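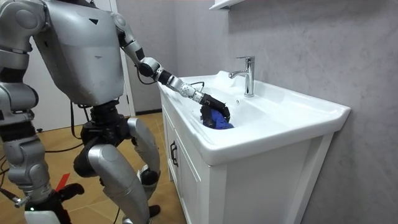

Wiping a sink is harder for a robot than doing a hundred sums, according to Pravesh Venter, and the children in the Wastirness Robot Club have been finding out why.

The club has 21 members. This year they are working on a project called Ngui. The aim is to teach a humanoid robot to clean a bathroom washbasin with a cloth. A humanoid robot is one with a body shaped something like ours, with arms and legs.

Why is it so hard?

Think about what you do when you wipe a sink. You look for the dirty parts. You pick up a cloth and squash it into a shape that fits your hand. Then you push down, hard enough to move the dirt, and follow the curve of the bowl. You do all of this without much thought, as your brain has had years of practice.

A robot starts with no practice at all. Each part of the job has to be taught.

The cloth is the first problem. A wooden block is the same shape every time you pick it up. A cloth can be flat, folded, rolled or in a heap, and it changes again as soon as you touch it. The robot has to close its fingers on something that keeps changing shape.

The bowl is the second problem. It slopes, so the hand must go down and forwards at the same time, and the rim is in the way of the arm. If the hand stays too high, the cloth misses the dirt. If it goes too low, the fingers press against the hard surface and the motors have to stop.

Seeing is the third problem. A sink is shiny. Lamps make bright spots on it, and to a computer a bright spot can look like a mark that needs cleaning. The real marks can be small and thin, and they may be spread over different parts of the bowl. 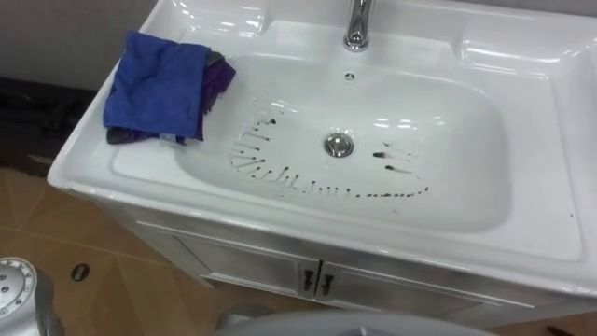
To help with this, the club members sort photographs of sinks. They draw a line round every dirty mark and leave the bright spots alone. The computer compares the drawings with the photographs and slowly gets better at telling dirt from light. So far the club has sorted 2,126 photographs. Elsa Vuorinen did 40 of them in one afternoon and said she saw sinks when she closed her eyes.

How does the robot learn to move?

A grown-up guides the robot's arm through the wipe, and the computer stores where each joint was. A joint is a place where the arm bends, like your elbow. After several goes, the robot tries the wipe by itself. The members watch and write down what went wrong. The most common note in their book is "dropped cloth". The next most common is "wiped the clean bit".

Then they change one thing and try again. They only change one thing at a time – if you change two and the robot does better, you can't tell which one helped.

Safety rules

Everyone stands well back when the robot is switched on. One adult keeps a hand near the stop button and does no other job. Members do not touch the cables.

What happens next?

In July the club will take its work to the Kalaser Challenge in Ronstead, where 13 teams will show robots doing jobs from around the house. Each team gets three tries. Judges give marks for how clean the sink is and for how well the team can explain its mistakes, so the notebook is going too.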